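Notes from the supply table

In October the office always becomes a little smaller. People come back from their holidays, the shelves fill up, and one morning you need a marker and you find eleven dry ones in a mug. So this month I decided to write about small things: the tape, the markers and the place where they should live.

I am not a very tidy person by nature, my colleagues at Sullar know it. But I share a big wooden table with the people who prepare the parcels and the people who prepare the workshops, and both groups need the same supplies. The workshop people need markers that write. The parcel people need tape. When one of them is in a hurry, the other one goes without.

My first rule is to take everything out before you decide anything. Put the things flat on the table, with some space between them, and do not begin with the box. If you begin with the box, you only move the disorder from one place to another. I made this mistake for two years.
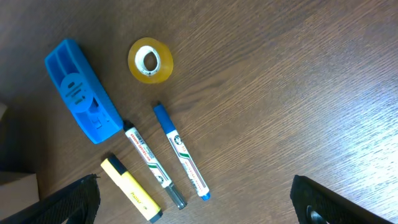
Then I try each marker on a piece of scrap paper. I write one short word with it, and if the word is grey by the last letter, the marker goes. I used to keep these weak ones "for labels", but a label that you cannot read is worse than no label. The good ones I close until I hear the click, and I store them lying down. Markers which stand with the cap up become pale quite soon, at least the ones we buy.

With tape it is another question. A roll without a dispenser loses its end, and then you turn it for a long time with your fingernail. I fold a small corner of the tape under itself before I put it away. It takes a moment and it wastes perhaps a centimetre. Ximena Becerra showed me this when we still had the office in Bielecka, and I have done it since then.

The box itself does not need to be beautiful. We tried a set of drawers from Zerka last winter, and it was a nice thing, but the drawers were closed and so people forgot what was inside. They bought more tape. In the end we had 40 rolls and no free drawer. An open cardboard box with low sides is better for us -- you see from your chair what you have, and when the corners become soft you fold it for recycling and take another one.

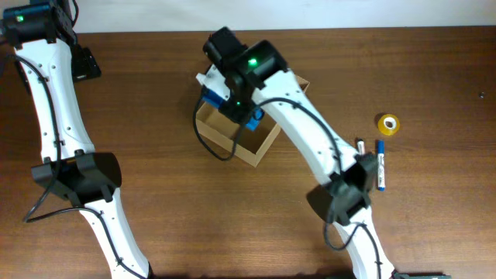

Yareli Cuevas wrote to me after the last newsletter that an open box is fine for one team, but with two teams it needs a name on it, otherwise it walks away in the first week. She uses one box for each table, with the name of the table on the short side, and she says she has lost only a stapler.

I think she is right about the name. I would add that the box should have a fixed place as well. Ours will be at the wall side of the table, where no elbow can reach it. 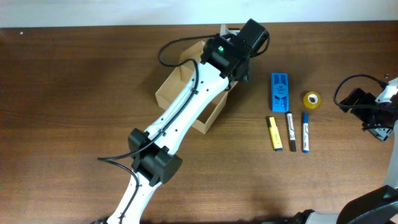
Reading time: 3 minutes

One more word about quantity. For a table of ten people we now keep two rolls of tape and a handful of markers in black and blue. Red and green we keep in the cupboard, and you can ask for them. It sounds strict, but the colours that nobody uses were always the ones that filled the box.

Refilling is done by whoever opens the last roll. Please write it on the sheet near the door, also if you are in a hurry. The next order goes to Catus at the end of the month, and what is not on the sheet will not be ordered. If you have old dispensers at home that still cut well, bring them to me before ten in the morning, when the table is still free.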